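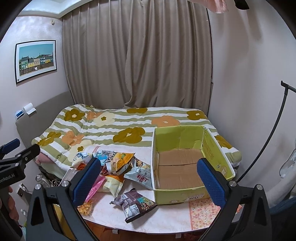 Ticket 2584 — parcel marked delivered, nothing received
Opened 2023-09-26 by the customer. Product: Mevura parcel alerts, Ulia doorbell add-on. Status: open again. The app says my snack order reached the door at 11 in the morning and was "handed to resident". I was in, and no one rang. Before anyone suggests it, I do know what a snack order looks like once it's in the house: a heap of packets on a white table and a cardboard box standing open, from an order in March that did turn up. This one hasn't.

Reply from support
Thank you for getting in touch. Please restart the doorbell, check that alerts are switched on and confirm your address in the app.

Customer
Restarted twice. Alerts were already on, which you could have worked out from the fact that I received one. The address is correct. I don't see how a restart would change what the courier's system says, but I've done it so we can move on.

Reply from support
We have checked with Nakpan, the courier. Their record shows the delivery was completed. We have sent a test alert to your phone. Please confirm it arrived.

Customer
The test alert arrived. It says a parcel was "handed to resident" as well. Nobody handed me a test. So either those words are put on every message whatever the courier enters, or your test is copying the last real one. Which is it?

Reply from support
The wording is supplied by the courier.

Customer
Then why is it on a test the courier had nothing to do with? I've now looked in the doorbell history. There's no ring and no movement at 11, and the postman shows up fine later on, so it was working. I also looked at the delivery map. The pin is in Clorketon Road. I live in Clorketon Close, a good ten minutes' walk away.

Reply from support (second line)
The postcode is right but the pin was saved from an older map. We have moved it and asked Nakpan to check Clorketon Road. The test message does use fixed wording. We have logged this as a separate fault.

Customer
The pin looks right now. I'm not closing the ticket on the strength of that — the last person told me it was fixed too, in March, when it was a different fault. I'll place a small order and see where it goes. Refund for the missing one still not received.

Status: waiting on courier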